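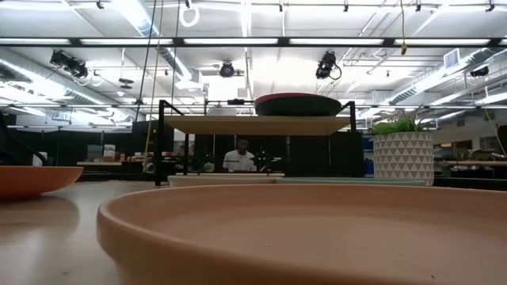

The City of Tanoli is recruiting a Budget Analyst II for the Office of Finance, reporting to Nektarios Panagiotou, Deputy Director for Revenue. The analyst prepares the city's property tax levy estimates and drafts departmental budget summaries for council. The position is based in the Graleck Street annex.

Duties
Maintain the four-year operating forecast.
Reconcile assessed values for the 359 parcels in the Flidiro redevelopment district.
Review purchase requests over $1,000 against adopted appropriations.
Answer budget questions from council members in writing.

Requirements
Bachelor's degree in accounting, economics or public administration.
Two years of work in government finance. Utility rate work counts — school district work also counts.
Strong spreadsheet skills. A timed exercise is part of the interview.

The position is full time and nonexempt. Evening attendance is required at budget hearings in February.

Send a resume and a writing sample of no more than 4 pages to Shiyu Han, Human Resources, Room 140, City Hall. Applications close Fri 15 November at 5 p.m. Late applications are not reviewed.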